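List archive | Prev | Next | Thread | Reply

Filed under: Grippers & End Effectors

Nii Quaye wrote:
> Did you ever try the Hornix fingers against the stock ones?
> Mine drop small blocks.

Hi Nii! Yes, finally, at 3,000 cycles on the Hornix pair (black metal, parallel) and I like them a lot. Small wood blocks are easy now, I lost 7 in the whole run.
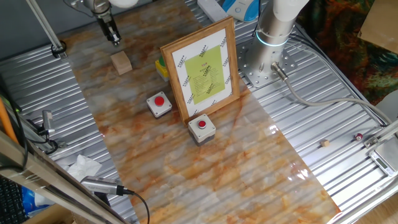

Gripper over the block, button boxes on the marble sheet.

Buttons are next, and I'm nervous about the green one behind the picture frame!

Willy

2 replies | 3 likes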